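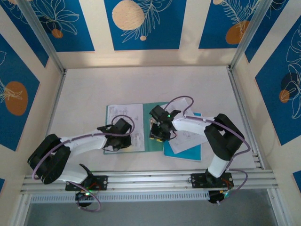 Workcell 8, paper-handling station, with both arms over the open booklets.

HANDLOW HOUSEHOLD TASKS PROGRAM
Workcell Inspection Checklist, Form 48
Date of inspection: 2019-10-05
Inspector: Leanne Penrose
Cell lead: Reece Lockwood
Reviewed by: Delia Gaete

Purpose. This form is completed before a cell is released for unattended running. It covers the condition of the cell and the inspector's opinion on whether the assigned chore may be attempted without a person at the stop button. The chore assigned to this cell is desk tidying: sorting, turning and stacking booklets and loose paper.

Rating key: S = satisfactory. C = satisfactory with comment. N = not satisfactory, release withheld.

SECTION A. STRUCTURE AND MOUNTING

A1. Frame posts upright and tight at both ends: S
A2. Front rail secure, no movement under hand load: S
A3. Arm mounting plates secure on rail, left and right: S
A4. Wall panels fixed, no loose corners within reach of either arm: C
Comment: One panel on the right wall can be lifted slightly with a fingernail. Bunting to supply replacement clips. The printed leaf pattern was queried in March as a possible distraction to the vision software. Natalie Treloar ran the comparison with plain panels and found no difference, and the item is closed.
A5. Perforated strip below rail clear of scraps: S

SECTION B. ARMS AND CABLES

B1. Base indicator lights green on both arms: S
B2. Cable loops clear of the elbow joints through full travel: C
Comment: The purple cable on the left arm was checked at slow speed only. Repeat at working speed before release.
B3. Arms hold position when commanded to pause: S
B4. Emergency stop halts both arms: S
Comment: Tested 8 times from the front position.
B5. Separation between arms maintained when both work over the center: N
Comment: The software limit prevents contact between the forearms but does not cover the grippers. Susel has been asked for a revised limit file. Until it is loaded, one arm is to be parked whenever the other crosses the center line.

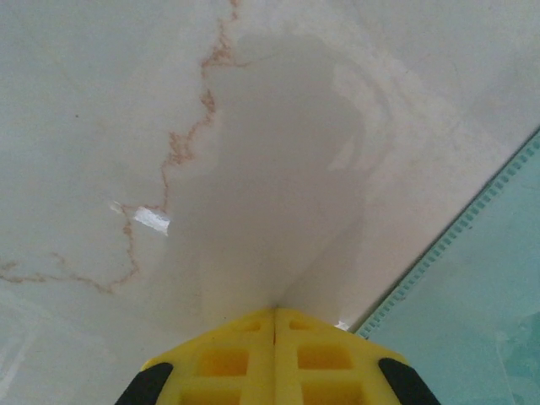
SECTION C. GRIPPERS AND WORK SURFACE

C1. Fingers close evenly, with no visible gap at the tip: S
C2. Finger faces and black pads free of splits or glue residue: S
C3. Surface clean before the first cycle: S
C4. Glare and shadow acceptable to the wrist camera: C
Comment: On a glossy surface the gripper's own shadow falls where the fingers are about to go, and small bright spots can be taken for the corner of a page. Cerkutetti recommends a matte covering. The inspector agrees for test purposes but notes that kitchen counters and desks in real homes are often glossy, and a machine that needs a matte surface has not yet learned the chore.
C5. Fingers lift a single sheet from a bare surface: N
Comment: Success depends heavily on whether an edge is already raised. A person slides the sheet to the edge of the desk without thinking about it. The current program has no such motion.

SECTION D. TASK READINESS

D1. Log of supervised cycles available and signed: S
Comment: The log shows 630 supervised cycles. Form 48 requires at least 200.
D2. Picks up a closed booklet and sets it down flat: S
D3. Turns one page without creasing it: C
Comment: Thicker pages are handled well. Thin pages are often turned two at a time.
D4. Separates loose paper from a card or cover lying beneath it: N 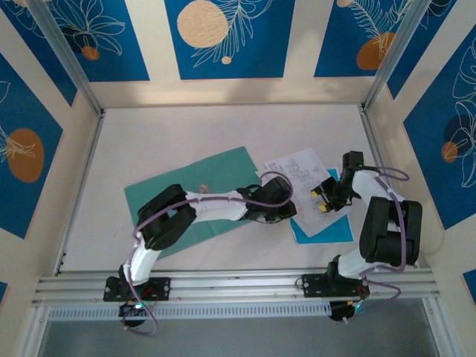 Where the paper covers most of the item below, the arms tend to treat the two as one object and move them together. Beverley Kettle has asked that this be recorded as a limit of the method and not as a fault of the cell hardware. The inspector has no objection to that wording, but the rating stands.

D5. Asks for help or stops when unsure: C
Comment: The program stops correctly. It does not yet report why it stopped, and the operator must work this out from the log.

SECTION E. FINDING

Unattended running: withheld.
Supervised running: approved, with one arm parked as stated in B5.

General comment. The cell is well built and properly kept. The inspector was asked for an opinion on whether this chore is ready to be shown to outside visitors as household work. Handling closed booklets may be shown. Loose paper should not be offered as a finished skill.

Items to clear before reinspection:
A4, replacement clips (Bunting)
B2, cable check at working speed (Lockwood)
B5, revised limit file (Susel)
C5 and D4, written plan from the software group (Treloar)

Signed: L. Penrose, inspector
Countersigned: D. Gaete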